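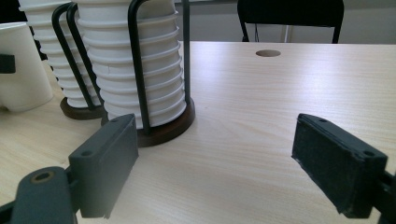 Software notes -- perception and control

Quick one this time, release branch closes tonight and I still have merges to look at.

Cup stacks. White cup on white cup, the rims just make a column of ridges, and the old segmenter in Bresar kept merging the top two into one. Rocío Herrera rewrote the edge step so it looks for rim lines first and fits the cup after. Retrained on 3,005 labeled views. Much better on nested cups, still bad where the black wire of a holder crosses a rim. She wants more views with the wire in them, so if you have any lying around send them over.

Two-hand timing. Garrido now puts left and right gripper on one clock. Before this the two streams could drift by over 147 ms on a long take, and the planner was learning handovers that made no sense. Gun-woo Sung found it, fix is in. Please re-export anything recorded before August, the old files wont be patched automatically.

Finger contact. A paper cup held by the rim is the hard case -- squeeze limits that are fine for a mug are way too high. Kwabena Appiah split the limit into 2 profiles, rigid and soft. Default is still rigid. Set it yourself in the task config for now.

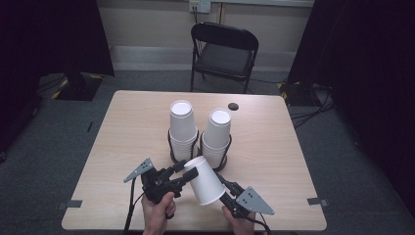 Still open

-- Tag pose flips when a plate is seen at a steep angle. Tadeusz Czerwiński has a filter half done.
-- Replay viewer in Mostano crashes if you load 3 takes at once. Load two.
-- Docs for the new soft profile. Renato Sepúlveda said he would, teh page is blank as of this morning.

Bugs to the usual tracker please, not to my inbox.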